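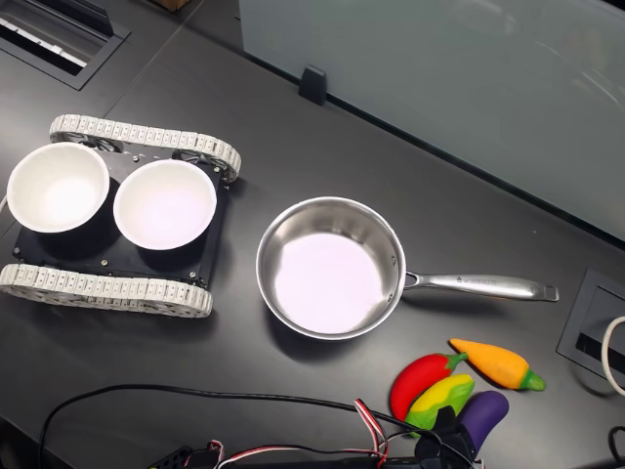
Tracked chassis with two white bowls, and a saucepan beside it.

Week 2 notes: Listening for signals, and how we decide one is real
By Aishwarya Palaniappan
May
Last updated 10:28 pm

We use cookies to remember your reading settings. Accept / Manage

Okay, so last time I ran out of minutes right when we got to the good part, which was how a radio telescope picks out one odd signal from all that hiss. Let me pick it up there.

A dish collects radio energy from a patch of sky and the receiver splits it into narrow channels. Natural sources like gas clouds and pulsars tend to smear across lots of channels. A transmitter can be squeezed into a very thin one, so thin is what we look for first (Nhàn asked why aliens would bother - good question, and the short answer is that it saves power).

Next comes drift. The Earth spins, so a signal from far away should slide slowly in frequency while we watch it. If it sits perfectly still, be suspicious! It's probably something on the ground.

Then there's the on-off test, my favorite. Point at the star, point away, point back, and keep going. If the signal is there when you look away, it isn't coming from the star. In the practice set I gave you there are 424 candidates, and I expect more than 10 of you to email me that you've found something. Please run the off-target scans before you do. 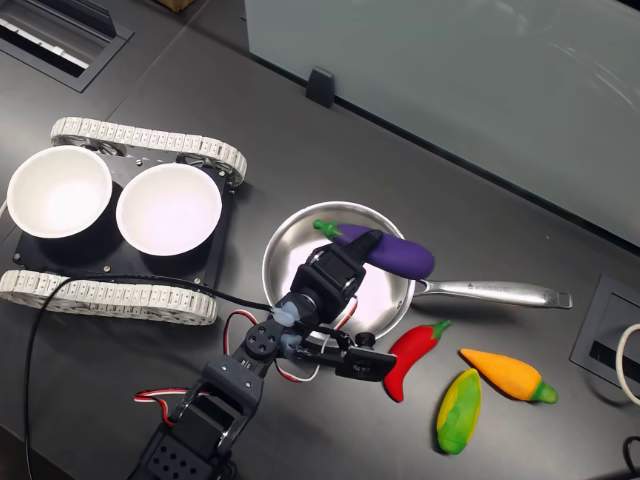

Steel frying pan on a dark tabletop, bowls to the left.

A few things from the board that people missed:

Bandwidth is the width of the channel. Drift rate is how fast the frequency moves, in hertz per second. Interference we just call RFI, and yes, microwave ovens and phones both count.

Darius wanted to know if a signal seen once can ever be confirmed. Sort of. You can say it was interesting, and you can't say much more until somebody else catches it with a different telescope. I know that's a letdown.

For next time, read the Stenthorpe chapter up to page 28 and do problems 1 and 4. Skip problem 3, the units are a mess and I haven't fixed them yet. If your plots come out blank, check that you loaded the file in the right order - Lộc has a working copy and is happy to share it.

Get new notes by email. Enter your address to subscribe.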